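Bedroom walk-round, Braritz guest flat, Oct 2, 2022
Done by me, Touran Ranjbar. Comments as I went, sorry for the rambling!

1. Smoke alarm: pressed the button, very loud, OK. Battery swapped anyway.

2. Window catch: stiff on the left side. It does lock, but you have to lean on it. Jamshid has some oil, so I've asked him to have a go before November.

3. Sockets and leads: OK. One extension lead was tucked behind the radiator, I've moved it to the other wall.

4. Bedside lamp: OK, though the shade sits a bit close to the bulb for my liking. Watch this one.

5. Wardrobe fixed to wall: NOT OK. One bracket is loose. Please don't let anyone hang heavy coats in there until Afshin has been round (ring him on extension 405).

6. Floor and walkway: rug corner curls up by the door. Taped down for now, and I still managed to trip on it while writing this, so it wants proper grippy underlay!

7. Bed and bedding: red flowery bedspread on, frame steady, nothing stored underneath.

8. Small bits and bobs: this is the one I always spend longest on, because my sister's toddler stays over and everything goes straight in her mouth. 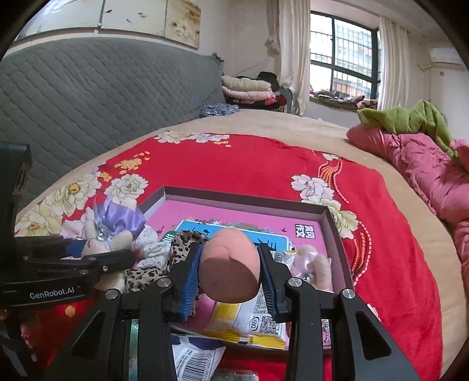 Makeup sponges are soft and easy to bite lumps out of, so they go up on the high shelf with a lid on. Same for snack packets and empty wrappers (bin the wrappers, please!). Soft toys are fine once you've given any bows, stones and clasps a good tug. Marked as "action needed".

9. Door: closes fully, handle OK, squeaks.

Next check in November, Manouchehr has the key.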